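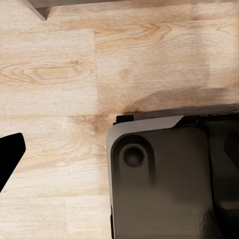
Wrist camera view in the simulator, black finger coming in from the left.

Two grippers, one simulator and far too much tea

I've had the sim bench to myself for most of the winter, and I've finally got something to show for it! Thiện Hồ asked me to settle the question of which gripper we bolt to the arm in the Windside lab, the Firent with its chunky black fingers or the slimmer Rukitz, before we spend any money on a second set.

So I ran both through the same job on the pale plank floor: come in low, line up with the part, close, lift. 614 tries with the Firent and the same again with the Rukitz, all overnight, while I slept like a baby (the office heating bill is Bradley Rudd's problem).

The Rukitz dropped less, and I was quite smug about that until Yến Cao sat down with the wrist camera recordings and pointed out how often it brushed the floor on the way in. The Firent hardly ever did. It's a clumsier thing at the moment of closing, though, and if the part is turned even slightly it tends to shove it along before it gets hold.

My other headache is the camera. From the wrist you get lots of lovely wood grain and only a bit of finger, and a matt black finger gives you no detail at all to judge its angle by. Khôi Đoàn wants to stick a pale stripe down the inside edge, and I'm all for it – it's tape, it costs nothing. I'd also like the camera tilted back a touch so that we see more of whatever we're reaching for. Dark parts are the worst, as their soft shadows on the planks keep fooling the edge finder.

Next up is the stripe test, on both grippers, and then I'll run the lot again with the new tilt. If you fancy a look at the recordings, they're on the shared drive in the folder called 2230, and I'm usually at the bench with the kettle on.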